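4. Starting a bin shift (Stivcombe line, cell 2)

Read this before your first shift with the arm. Hand sorters used to stand at the bin all day. Now the arm does the picking and you load, watch and clear. Same crew, different job. Questions go to Meriem Younis, not the line phone.

1. Check the bin clamp. Tight on the rim, handle up. If the bin shifts when you push it, stop and re-clamp.
2. Load mixed returns by hand. No more than 14 items. Spread them out – piles make the arm miss.
3. Look over the cables at the wrist. Loop has to be free, tie in place. Nothing snagged on the fingers.
4. Step back behind the line. Press START on the Bamen panel. First pick comes after 18 seconds.
5. Stay at the panel for the first 13 picks. After that you can work the packing table, but keep the cell in veiw.
6. Missed item: let it try again. Two misses on the same thing, press HOLD and take it out yourself.
7. Log what you pulled and why. Short is fine. "Bottle, rolled" is enough.

CAUTION: Never reach in the bin while the arm is live. HOLD first, wait for the steady light, then reach. Old habit from hand sorting, hard to shake. Everybody gets reminded.

NOTE: Arm stops for a check every 300 picks. Use it to wipe the fingers and swap places with your partner. Breaks are still yours on top of that, the stop is not a break.

NOTE: Pick rate on the Jululbridge screen is the cell's number. It is not used for operater reviews.

End of shift: HOLD, key out, bin emptied, key to the Aliyu cabinet. Leave the clamp on.
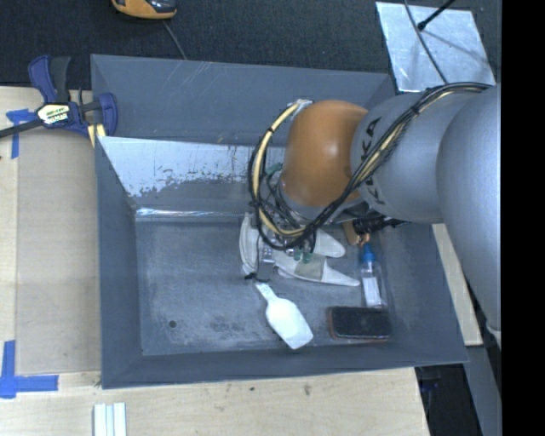 Fig. 4-1. Arm over the bin, with scoop and blue-capped bottle. Clamp at upper left.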